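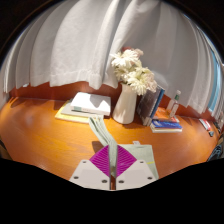
Paño verde claro sobre el escritorio, con la cortina blanca detrás.

¿Pueden construir viviendas en el campo de golf de detrás de mi casa?

Zihan Song
Compré hace cinco años en la urbanización Brorenley, en una calle que da al hoyo 2. El martes nos llegó una carta de Grellard, la sociedad dueña del campo, diciendo que tiene un acuerdo de venta con la promotora Pradberg y que en mayo habrá una reunión informativa. No dice cuántas casas quieren hacer. Un vecino habla de más de 821, pero no sé de dónde lo saca. En mi escritura no aparece nada sobre vistas ni sobre el campo, aunque el folleto de venta sí decía "primera línea de golf". ¿Tenemos algo que hacer los propietarios o si el suelo es privado ya está todo decidido? ¿Sirve de algo ir a la reunión?

Damir Stojanović
Que vendan el terreno y que se pueda construir son dos asuntos distintos. La venta entre particulares no la podéis parar, salvo que alguien tenga un derecho de compra preferente inscrito, cosa poco habitual. Lo de construir depende del planeamiento. Pide en urbanismo del ayuntamiento la clasificación y calificación de la parcela. Si figura como zona deportiva o zona verde privada, la promotora necesitará que se modifique el plan, y eso lleva una fase de información pública en la que cualquiera puede presentar alegaciones por escrito. Apunta bien el plazo, que suele ser corto.
Pide también una nota simple de la finca del campo en el registro. A veces, cuando se hizo la urbanización, se inscribió una servidumbre o una limitación de uso a favor de las parcelas. En la mía, finca 917 del plano antiguo, apareció una de paso que no conocía ni el administrador.
Guarda el folleto. Contra la promotora nueva te valdrá de poco, pero un abogado querrá verlo.
A la reunión yo iría, aunque lo que digas allí de palabra no cuenta como alegación.

Sandhu
En mi pueblo pasó igual y pusimos carteles en todos los balcones. Al final hicieron menos casas de las previstas. No sé si fue por los carteles o porque no tenían agua suficiente. Pregunta por el agua y por el acceso de coches.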